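SKASBRIDGE SHARED WORKSHOP
Periodic Inspection Checklist, Robotic Equipment
Project: Plokero bin-clearing arm and simulator
Bay: Calloway
Inspector: Hélder Correia
Date: 4 Dec 2018

Section A. Arm and bench

A1. Base bolts tight, no movement by hand. PASS
A2. Emergency stop within reach of the operator. PASS
Comment: Button relocated to the front rail as required in June.
A3. Cables secured clear of the elbow joint. FAIL
Comment: Two ties missing. To be replaced before the arm is powered.
A4. Speed limited to 50 percent for all shared-hours operation. PASS
A5. Finger pads free of cracks and firmly attached. PASS

Section B. Simulator check before hardware trials

Members are required to run each new grasping routine in the simulator before it is loaded on the arm. The inspector reviewed the run log, which lists 1,267 grasp attempts, 154 of them flagged for contact with the bin wall. The wrist view was examined with the mixed-object bin loaded. 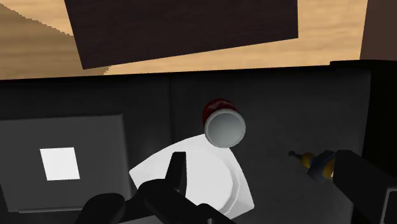 Item B2. Simulated wrist view, gripper at the bin with can, plate and bottle.

B1. Gripper fingers visible in the wrist view. PASS
B2. Objects distinguishable from the bin interior. PASS WITH COMMENT
Comment: The red can and white plate stand out clearly. The bottle at right is partly hidden by a finger, and the right inner wall is in deep shadow. Raise the light level and repeat.
B3. Wall contact flag stops the routine. FAIL
Comment: The flag is recorded but the motion continues. Hardware trials of this routine are not permitted until corrected.
B4. Bin dimensions in the model match the Clurkholm bin on the bench. NOT CHECKED
Comment: Drawing not available at time of inspection.

Section C. Records

C1. Operator sign-in sheet current. PASS
C2. Spare fuses in labeled drawer. PASS

Items A3 and B3 are to be corrected within 7 days. The project lead shall notify the inspector in writing when both are complete.

Signed: H. Correia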